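Folding and Storing Household Cloth: What We Learned in One Term
Student project report, Gradmont, 2021-04-25

Our project began in December with a very ordinary problem. The shared linen closet in our residence hall was so full that the door would no longer close, and everyone had a different idea of how a sheet or a tablecloth ought to be folded. We thought it would be nice -- and maybe even useful to the people who live here after us -- to sit down and work out a method that suits large, soft pieces of fabric.

We borrowed 34 pieces of cloth from the closet and folded each of them several times over the term, until we had 70 folds written up in our notebook. The first thing we noticed was how much depends on the way a piece is picked up at the start. When we lifted a cloth by a corner, it hung long and fairly straight, and the next corner was easy to find by following the hem. When we lifted it from somewhere in the middle, it rose into a peak with slopes falling away on the sides, and we usually had to lay it down and begin again. It made us laugh the first few times, but we did come to see that a minute spent looking for a corner saves a good deal of fussing later.

Thinner cloth slid off the stack more than we expected, so we moved those pieces to the lower shelf, where they have stayed put so far. We would still like to try rolling the biggest ones, and to ask the residents of Proltodbridge House how they manage theirs.

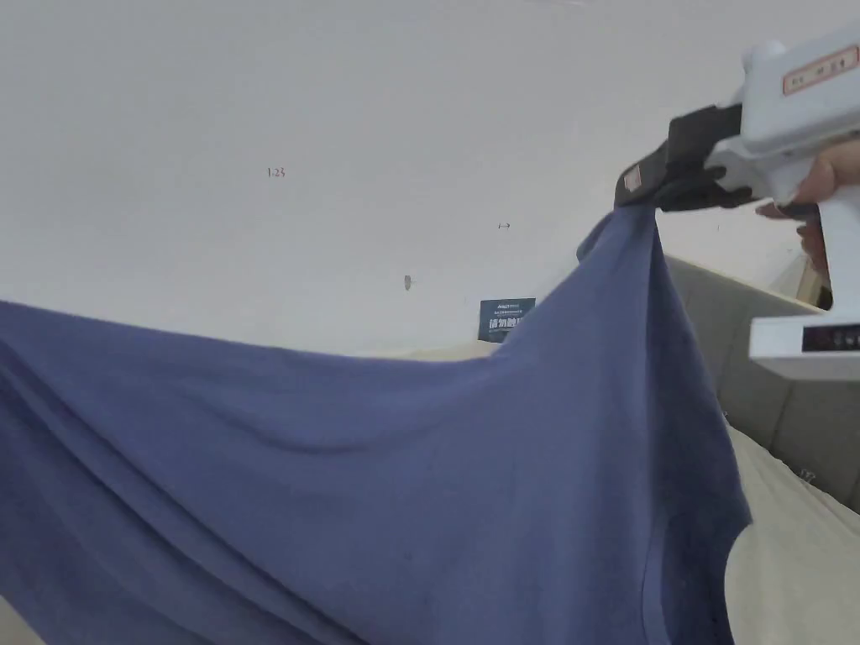
Figure 1. Blue-violet fabric lifted into a peak.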